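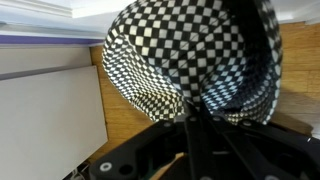

Home | Machines | Workshops | Parts | Index

Vakness arm

Last revised 19 February 2025, workshop machines desk

The Vakness arm is a robot arm with a two-finger gripper, designed for assembly in a home or shared workshop and used chiefly for handling cloth. The design was first worked out at the Aklow workshop and has been revised four times. It is distributed as drawings and a parts list, and no complete kit is sold.

Construction

The arm is bolted to a fixed base and has a reach of 58 cm. Each joint is driven by a geared motor with its own position sensor. The parts list runs to 50 entries, most of them fasteners, bearings and cable fittings. Plates may be cut by hand or by machine, but the holes for the wrist bearing must be drilled in one setting or the gripper will sit out of line with the forearm.

Gripper

The gripper is a black unit with angular, overlapping plates held by exposed screws. Two fingers close towards each other and pinch the work between their ends. Cloth held at a single point gathers into folds which spread from the pinch, and a patterned fabric such as a small black and white check shows this clearly, the squares being stretched over the bulge and crowded together elsewhere. Builders often choose checked cloth for early trials for this reason.

Finger pads are replaceable. Thin rubber is usual - harder materials tend to let light fabric slip when the wrist turns. Closing force is set in software and should be checked again after the pads are changed.

Camera

A small camera is carried at the wrist and looks along the fingers, so that the pinch point stays in view whatever the position of the arm. Its drawback is that a large piece of cloth held up in front of it hides much of the room. Some builders add a second camera on a stand, though the standard drawings do not include one.

Control

Motion is handled by Kun, a control program which runs on an ordinary desktop computer. Kun stores each movement as a series of joint positions with the camera pictures taken at the same time. The reference set recorded at Aklow contains 1,931 movements, all made with a single arm. Recordings from one arm can be played on another only after both have been calibrated to the same zero positions.

Variants

The Plendar variant, issued in May, has a shorter forearm and a stiffer base. It shares the gripper and wrist of the standard arm, and its finger pads are interchangeable with the earlier type. The forearm cable is not, being too short for the standard arm.

Related articles
Kun (control program)
Plendar variant
Wrist-mounted cameras
Finger pads
Cloth handling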